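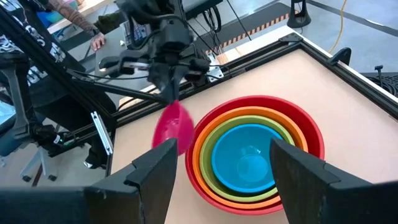 3. Materials and Methods

3.1 Household sample

Households were recruited in the Drondent district through letters sent to every address on the municipal housing register. A total of 289 households returned the consent form and completed the first interview. Households that had moved within the preceding year were kept in the sample but coded separately, as earlier work by Desmet and Ocampo found that a recent move sharply reduces the number of stored kitchen items. One adult per household served as the main respondent. Where two adults shared the cooking equally, they were asked to choose between themselves.

3.2 Inventory procedure

Each respondent completed a written inventory of kitchen storage during a home visit. Visits were scheduled in October, before the holiday period, when many households bring out serving pieces that are otherwise kept elsewhere. Interviewers recorded the storage place of each item, its last reported use, and whether it was stored alone, stacked, or nested. An item was coded as nested when it rested inside another item of similar shape (Figure 2). Lids were coded with the container they fit, or as unmatched if no container could be found during the visit.

Figure 2. Nested storage: four plastic mixing bowls in red, orange, green and blue.

Nested sets raised a problem of counting. Respondents often spoke of a set as a single possession, while the Stosura coding scheme treats each piece as a separate item. We followed the scheme but added a field for set membership, so that results can be reported either way. Unless stated otherwise, the tables in Section 4 use separate pieces.

3.3 Reported frequency of use

Use was reported on a five-point scale from "every day" to "not in the past year." For nested sets, respondents rated each piece. Nearly 200 respondents gave different ratings for pieces of the same set, and these answers form the basis of the analysis in Section 4.3. Respondents who could not recall a piece being used were offered a "do not know" option, which was treated as missing.

3.4 Coding and reliability

Inventories were coded by two trained readers working apart from each other. A subsample of 100 inventories was coded by both, and disagreements — most of them over whether shallow dishes were stacked or nested — were settled by the second author. The coding manual, revised after the Claeys pilot, is available on request.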